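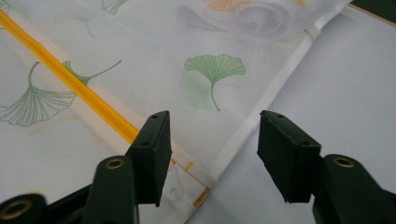 2021-07-02, Sawatzky room, big table

I spent most of the morning on the ginkgo sheer and I'm so glad I finally did, it has been sitting on the Enar shelf since October and I always found something easier to fold first. It really is lovely stuff, thin enough that the tabletop glows through it a little, and the leaves have plenty of white left around them, so I'd like to keep it for something that hangs near a window (a cafe curtain, maybe, or the small door panel we talked about for Zumcombe).

Laid it out flat on a slant, which suits the table better than going square. I tried two ways of folding. In thirds lengthwise it slides around and the layers creep apart, and by the time I got to the end I had a lopsided little parcel. In half, then half again, with a flat hand smoothing from the middle out, it behaves much better! Slow, though. Please don't pull it by the corners, it goes out of shape so easily.

The iron at setting 2 was plenty, with a press cloth over it. I did a scrap first and was happy I had.

Length on the ticket says 292 cm, and I haven't checked it against the tape yet. If anyone from Kudness calls about the lining, the order number is 874 and we still want the plain white.

Still to do: measure, write a new ticket, find a wider tube so it can be rolled and we can all stop folding it.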